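Progress report to the Hanberg small projects fund
Project: two-arm kitchen helper, Ustgate shared workshop
Period: May to August

Dear fund team,

I write to report how the build is going since your second payment. The two arms now stand on their plates at the far side of the long table, and the power and signal cables are connected. The table is covered with a brown surface layer, which we change when it becomes too dirty. The kitchen scale is in its place and we can start the weighing tasks.
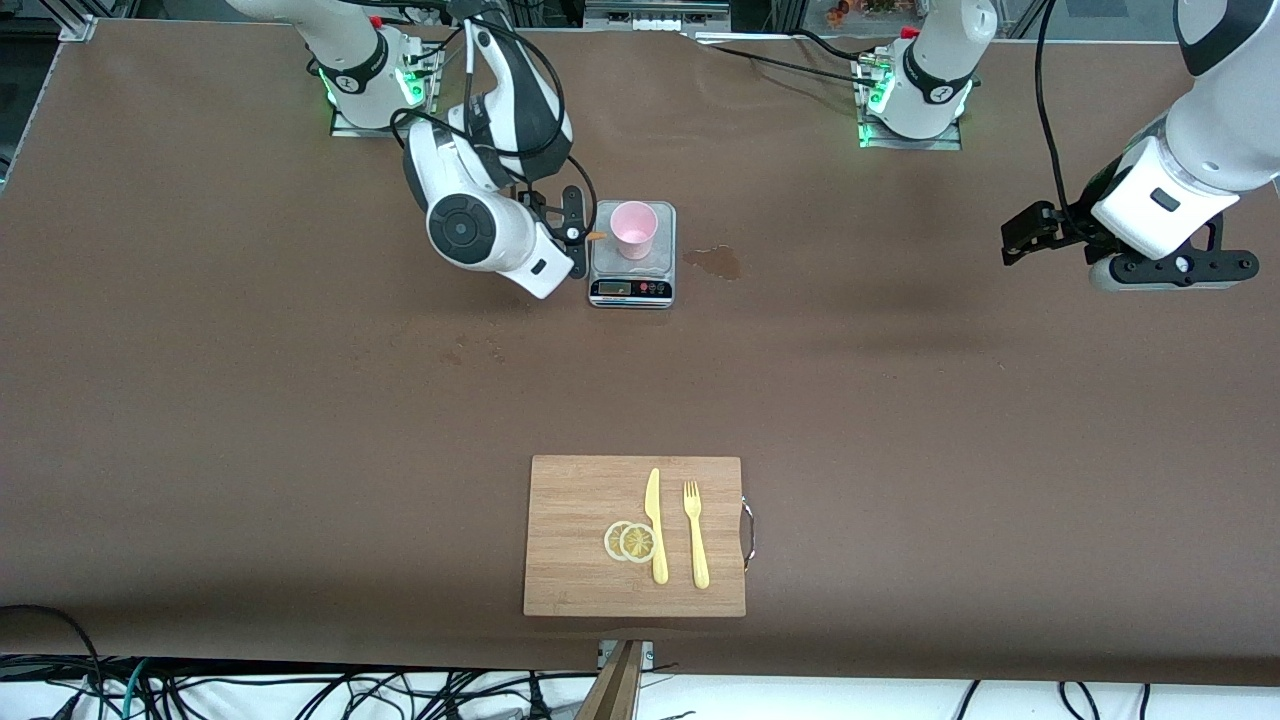

The control program, which we call Plavo, has 14 tasks in its list. At the date of this report 3 of them are ready to be shown to visitors. The others run, but I would not yet call them reliable. Putting small things into a cup on the scale takes much more time than I planned in the application, and I ask you to accept a later date for this part.

The second subject is liquids. For the small bottle with a nozzle, the grip force is difficult to set. We wrote a slower closing movement for the fingers, and I am now comparing it with the old one.

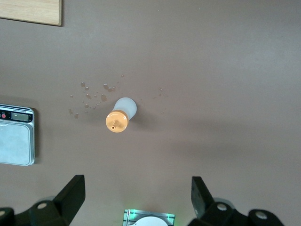
I keep a notebook of the force values and will attach a copy to the final report. The wrist cameras were paid from your grant. The brackets for them came from Gaete and the first set had the wrong hole distance, so we lost three weeks.

Of the budget, roughly 43 percent remains. The largest cost still to come is a second pair of fingers with a softer surface. The cables on the floor should also go into a channel, and I have asked the workshop for permission to screw it down.

I will send the next report when the softer fingers are mounted.

With kind regards,
The project lead, Ustgate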